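Sundix card-handling kit, evaluation notes
August, bench 2, start 9:40

Trial licence runs out at month end, so the aim is to settle whether we buy the full package or stay with the Veltton scripts.

Kit as supplied: sim package, arm model (CRX-5iA), slim gripper, dot cards, discs, mat. Install took 38 minutes, most of it the licence server. The manual still refers to menus from the previous version.

Ran 436 pick cycles overnight at default settings. 391 completed. Failures are nearly all on cards lying close to a neighbour, where the approach height is too low. Raised it in the config file, as the panel ignores the value after a reload. Rerun queued.

Other points:
- Contact model is stiff. Thin cards jump if the fingers close at full speed. Half speed is OK.
- Colour labels export properly. Dot counts export as text, which needs a conversion step on our side.
- Shadows can't be turned off per object, only for the whole scene.
- Quote from Sorus is 4,000 for the year, support extra. Ask whether that covers two seats.

Next: blue card picks with the new approach height, then discs. 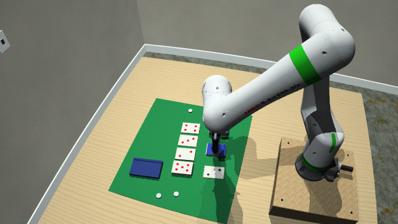 Akbulut: I'd hold off on the quote until the rerun is in. If the config edit gets lost at the next update we'll be paying for support just to keep it working. Also check the half-speed setting on the discs before you call it OK.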